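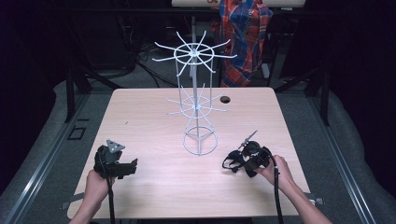 Every piece of wood was once part of a living tree, and the tree left a record of its growth inside it. This record is called the grain. Grain is the name for the lines, bands and curves that appear when wood is cut and made smooth. Many people see grain patterns every day without looking at them closely. The light tabletop under the white rack has a wood-grain surface, and so do many desks, doors and floors. This page explains where the lines come from, why they take different shapes, and what scientists can learn from them.

It was prepared by the Learning Department of the Halliday Museum of Forests for readers aged 8 to 12. Words in the list at the end of the page may be new to some readers.

How a tree grows wider

A tree grows in two directions. The tips of its branches and roots grow longer, and the trunk grows thicker. The thickening takes place in a very thin layer just beneath the bark, called the cambium. The cambium makes new wood on its inner side and new inner bark on its outer side.

The wood already inside the trunk does not stretch or move upward. If a nail is placed in a trunk at the height of a child's shoulder, it will remain at that height even when the tree has grown far taller. In time the new wood may cover the nail completely.

In places with a warm season and a cold season, the cambium does not work at the same speed all year. In spring there is usually plenty of water, and the tree grows quickly. The cells it makes at this time are often large, with thin walls. This is called earlywood, and in many trees it looks pale. Later in the summer growth slows down. The cells become smaller, with thicker walls, and are packed closely together. This is called latewood, and it often looks darker. In winter the cambium rests.

One pale band and one dark band together make one growth ring. A tree that lives in such a place usually adds one ring each year.

From rings to lines

A growth ring looks like a circle only when the trunk is cut straight across, as on the top of a stump. Boards are cut along the length of the trunk, and the saw passes through the rings from the side. Each ring then appears on the board as a line.

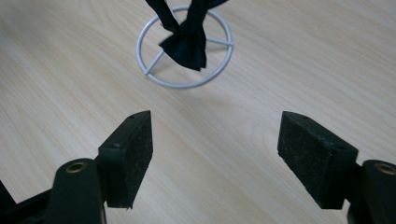 A wire stand on a light-colored tabletop. The soft, slightly darker grain lines run diagonally.

It may help to think of a tree trunk as a set of paper tubes, one inside another. If the tubes are cut across, the ends are circles. If they are cut from top to bottom, the edges of the paper form long lines. A tree trunk is not as even as a paper tube, however. It is wider at the bottom than at the top, and it may lean, bend or bulge. For this reason the lines on a board are seldom perfectly straight.

Arches and flames

The shape of the lines depends on the part of the trunk the board came from and on the direction of the cut. There are two main kinds of cut.

Plain-sawn boards are cut so that the rings meet the wide face of the board at a low angle. The lines often form tall arches, one inside another. Woodworkers sometimes call these arches cathedrals, as they resemble the pointed windows of a large church.

Quarter-sawn boards are cut so that the rings meet the wide face nearly upright. The lines are straighter and lie side by side. These boards tend to stay flatter than plain-sawn boards when the air becomes damp or dry.

Many surfaces show both patterns, with straight lines on one side and arches on the other.

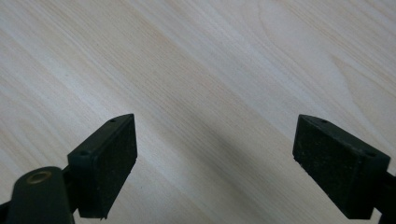 Straight, closely packed lines toward the left; arched and flame-like patterns at the upper right.

Some furniture is made from solid boards. Other furniture is covered with veneer, a very thin sheet of real wood glued to a thicker board. There are also surfaces on which a picture of wood grain has been printed. It can be difficult to tell these apart by looking at the top alone. The edge often gives a better clue. In solid wood, the grain continues over the edge and down the side.

What is a knot?

A knot is the place where a branch joined the trunk. As the trunk grew wider, the new wood formed around the base of the branch, and the lines of the grain bend to pass by it. Knots are usually darker and harder than the wood beside them.
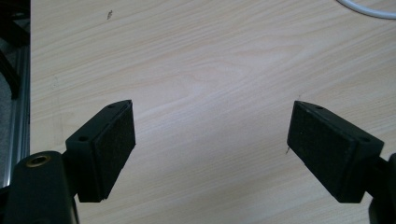
What rings can tell us

The study of tree rings is called dendrochronology (den-dro-kruh-NOL-uh-jee). A scientist who studies rings looks at how wide each one is. A wide ring often means that the tree had a good year for growing. A narrow ring may mean a dry year, a cold summer, or damage by insects. A dark scar may be the mark of a fire.

A tree does not have to be cut down for its rings to be studied. Scientists use a hollow tool called an increment borer to take out a thin rod of wood, known as a core.

The large slice of oak in the museum's Porkance Gallery has 228 rings. Reiko Mizuno, keeper of the wood collection, has placed small brass pins in the slice to mark years of very narrow growth. There are 13 pins. "Visitors usually begin at the bark and work inward," she explains. "The ring beside the bark is the youngest wood in the tree."

An activity to try

You will need a sheet of thin paper, a soft crayon with its wrapper removed, and an unpainted board on which the grain can be felt with a fingertip. Ask an adult before using any piece of furniture.

1. Lay the paper on the board and hold it still.
2. Rub the side of the crayon gently across the paper until lines appear.
3. Label the rubbing "straight," "arched" or "both."
4. Repeat with a second board and compare the two rubbings.

Words to know

Cambium: the thin layer beneath the bark where new wood is made.
Core: a thin rod of wood taken from a tree for study.
Earlywood: wood made in the spring, often pale.
Latewood: wood made later in the growing season, often darker.
Veneer: a thin sheet of wood used to cover another material.

Text by Berkay Kahraman, Learning Department. Page last reviewed 29 June 2026.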